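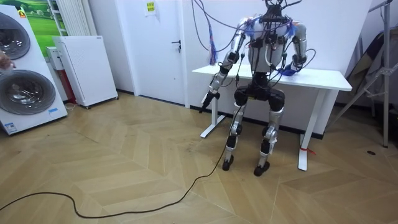 Irkton council pushes ahead with food waste collections, but the sums look shaky

Irkton will start weekly food waste collections in September, after councillors voted on Thursday to accept a bid from the waste firm Plalov. Every house in the town will get a small kitchen caddy and a larger lidded bin for the kerb. The council says the scheme will cut the amount of rubbish it sends away to be burned and will pay for itself within three years.

That second claim deserves a harder look than it got at the meeting, where the item was dealt with in a little under half an hour and most of that went on the colour of the lids.

The case for the scheme rests on a trial carried out last winter in the Marikar estate, on the north side of town. According to the report put before councillors, 413 homes took part, and the food they put out was weighed at the end of each round. The figures were then scaled up to cover the whole of Irkton. The report calls the results "very encouraging" four times and gives the actual weights once, in a table at the back.

The trouble is how those homes were picked. Letters went out to 1471 addresses on the estate asking who would like to join in, and the 413 were the ones that wrote back. People who answer a letter from the council about potato peelings are likely to be fairly keen on the subject. It's hard to see why the rest of the town should be expected to match them, yet the savings in the report assume exactly that. There is no lower estimate, and no line showing what happens to the budget if only half as many people bother.

The trial also ran for just eight weeks, from early January. Anyone who has kept a food bin outside a back door in July will know that winter is the easy part. Smells, flies and foxes are the reasons people usually give for dropping out of schemes like this, and none of them was properly tested. The report says that "seasonal factors will be kept under review", without saying who will do it or what they would do about it.

Hanan Mansour, who lives on the estate and took part from start to finish, said she liked having the caddy and still uses it for her own compost. She was less sure about the way the trial has been reported.

"They came round and asked us if it was easy, and it was easy," she said. "But my neighbours on both sides never signed up, and as far as I know they were never asked why not. I'd have thought that was the bit you'd want to find out."

She also said her bin was missed twice, once during the icy spell and once for no reason she was given. The report mentions "isolated service issues" but doesn't say how many there were. A council spokesman said missed collections were "well within normal levels" and that a full breakdown would be published in due course. Asked when, he said he didn't have a date.

Then there is the matter of the bags. For the trial, each home was given a free supply of liners, which will also be handed out when the full scheme begins. After the first year, though, the report has residents buying their own. Plenty will use newspaper or nothing at all, and that may be fine. Others will look at the price of a roll of liners and go back to scraping their plates into the black bin. The effect of charging isn't covered anywhere in the report, although the money saved by not giving bags away is counted in full.

Flats are another gap. Roughly 2000 homes in Irkton share bins with their neighbours, and these won't be included until "a later phase". The figures for the whole town nonetheless appear to include them from the first year. When this was put to the council, the spokesman said the numbers were "indicative" and should be read alongside the notes. The notes don't mention flats.

Plalov, for its part, says it has every confidence in the plan. The firm will run the lorries and take the food to its plant at Ameo, where it will be turned into gas and fertiliser. Its statement said the deal was "good value for residents and good news for the planet". The contract price has not been made public, on grounds of commercial confidence, so the first half of that is difficult to check. What has been said is that the firm will be paid a fixed sum each year, whether the lorries come back full or nearly empty.

That last point got one question at the meeting and no real answer. If the council pays the same however much food is collected, the savings depend entirely on less rubbish going into the black bins, and so on how many people keep the habit up once the leaflets have stopped coming. A contract with some of the payment tied to weight might have given the firm a reason to care about missed bins as well.

None of this makes food waste collection a bad idea. It is a sensible thing to do with leftovers, and many people in Irkton have been asking for it for years - some will be delighted to see the caddies arrive. But a sensible idea can still be badly costed, and councillors have signed up for seven years on the strength of one cold winter and a group of willing households.

Caddies will be delivered during August, along with a leaflet setting out what can and can't go in them. Cooked food, bones, tea bags and plate scrapings will all be accepted. Liquids, oil and any kind of packaging will not. Collections will be on the same day as the present rubbish round, and bins should be at the kerb by 7am.

Black bin collections will stay weekly for now. The report says this will be "looked at again" after the first year, and residents who suspect that means fortnightly may want to read page 31, where the savings from a fortnightly round have already been worked out.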